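Curtain thread, for anyone else who has decided that a curtain is cheaper than a wall. (It is. That's the whole case for it. The rest of this thread is consequences.)

When we took the unit at Brircombe it came with one very long open side onto the shared hallway. The builder's quote for a stud wall with a door in it was a number I will describe as comedic. The quote for a ceiling track and a floor-length curtain was $981, fitted.

I thought $981 was a lot for fabric. I have since learned what fabric costs.

Things I believed about curtains before this year: you measure the gap, you buy that much curtain, you hang it. If you do this you get a bedsheet pulled tight across a doorway. For pleats you want roughly double the width. Double! You are paying for a whole second curtain whose job is to be folded up inside the first one.

Color took us three weeks. There were samples pinned up everywhere. The finalists were called Avness and Gullulham, and they were both gray. I held them next to each other at the window at four in the afternoon and could no longer tell which hand was which.

We went with Avness. It was the one on top.
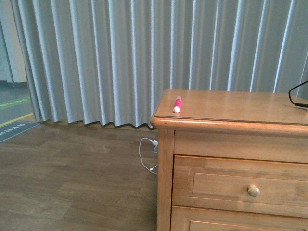
Length is where people fall out with each other. There are three schools: puddled on the floor (romantic, collects everything), just kissing the floor (requires a level floor, good luck), and hovering. I was a kisser. The fitter was a hoverer and the fitter had the ladder. So the hem stops a short way above the boards and curves in and out with every pleat, like the edge of a pie crust, and I have to admit the little strip of shadow under it has grown on me.

Also you can get a broom under there. I was told this at the time and chose to be offended.

The pleats are stitched, by the way. If you only remember one thing from this thread: pay for stitched. The other kind looks great in the showroom and then spends its life slowly forgetting it was ever pleated.

What a curtain does not do is stop noise. The hallway people have a cart with one bad wheel and I know its whole schedule. At 9 in the morning it goes out. Some time before lunch it comes back, heavier.

It does do a very good job of making everyone think they need to whisper on the other side of it. A wall never got that kind of respect. People stand out there and clear their throats, because there's no way to knock on a curtain.

Washing: the label says dry clean only. The dry cleaner says $665, and that I'd have to take it down, and that I'd have to put it back up. I have decided it's a color that hides dust. We will find out in January.

Somebody asked about the floor. It's laminate, called Mahlangu in the catalog, medium brown. It was here when we moved in and I've got no opinions about it, which I'm told is the highest praise a floor can get.

Next thread: ceiling track, and how many screws is too many screws. I'm still finding them.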